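Section 4. Installing the Under-Mattress Pad and Bedside Unit

4.1 Before you start

The Stolow pad measures movement and breathing rate through the mattress. It connects to the Kotgate bedside unit by a flat cable. Read this whole section before unpacking the pad. Installation takes about 17 minutes on a single bed.

You will need:
Stolow pad
Flat cable, supplied
Kotgate bedside unit and power adapter
Four non-slip corner tabs, supplied
A soft, dry cloth

CAUTION: Do not fold the pad. The sensing layer can be rolled loosely for storage but a sharp crease will damage it. Damage from folding is not covered by the warranty.

CAUTION: Do not use the pad with an electric blanket, a heated mattress cover or a waterbed.

4.2 Mattress requirements

Foam, latex and spring mattresses are suitable. Very thick mattresses reduce the signal and may need the high gain setting (see 4.5). Air mattresses are suitable only if the pressure is held constant. A pump that adjusts during the night will be recorded as movement.

The base must be flat. On a slatted base, lay a rigid board under the pad. The board must extend past the pad on all sides.

4.3 Placing the pad

1. Strip back the bedding on the side of the bed you can reach. The pad goes under the mattress, so the sheets can stay on if they are not tucked in tightly.

2. Lift the mattress at chest level. On a heavy mattress, have a second person hold it up.

3. Wipe the base with the cloth and let it dry.

4. Lay the pad flat with the printed side up. The long edge runs across the bed, in line with the sleeper's chest. The cable socket must face the side where the bedside unit will stand.

5. Press one corner tab under each corner of the pad. Do not use adhesive tape.

6. Plug the flat cable into the socket until it clicks. Lead the cable straight out to the side - it must not cross the pad.

7. Lower the mattress slowly. Check that the pad has not moved.

8. Put the bedding back. Sheets and covers of ordinary thickness have no effect on the reading, and more than one layer may be used. Smooth out any thick folds in the area above the pad.

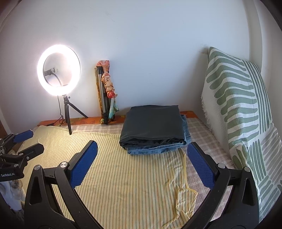
9. If the bed stands against a wall, leave a small gap so that the mattress does not rub on it. Rubbing is the most common cause of false movement readings.

NOTE: Two people can share a bed with one pad, but the readings will be less reliable. For separate readings, fit one pad per sleeper and set each unit to a different channel.

4.4 Connecting the bedside unit

1. Stand the unit on a level surface next to the bed, no more than 5 feet from the pad socket.

2. Plug the free end of the flat cable into the port marked PAD.

3. Plug the power adapter into the port marked DC, then into a wall outlet. The status light turns amber.

4. Wait for the light to turn green. If it stays amber, unplug the flat cable at the unit end, wait, and plug it in again.

5. Route both cables where they cannot be stepped on or pulled by a pet.

WARNING: Cables are a strangulation hazard. Do not install this product on a crib or a child's bed.

4.5 Calibration

Calibration must be done with the bed empty and again with the sleeper lying still.

1. Press and hold SET until the display shows CAL 1. Keep off the bed until the unit beeps.

2. Lie down in your usual position. Press SET once. The display shows CAL 2.

3. Breathe normally and do not talk. The unit beeps twice when it has finished.

4. Read the signal value. A value from 247 to 1000 is acceptable. Below 247, select HIGH in the gain menu and repeat from step 1.

If the value is still low, lift the mattress and check the position of the pad. A pad placed at hip level will give a usable movement signal but a poor breathing signal.

Repeat the calibration after turning or replacing the mattress, and after moving the bed.

4.6 Changing the bedding

The pad can stay in place when the sheets are changed. Switch the unit to STANDBY first - otherwise the activity will be logged as a restless period. Switch it back to AUTO when the bed is made.

For cleaning of the pad cover, see Section 7. For error codes E1 to E5, see Section 8.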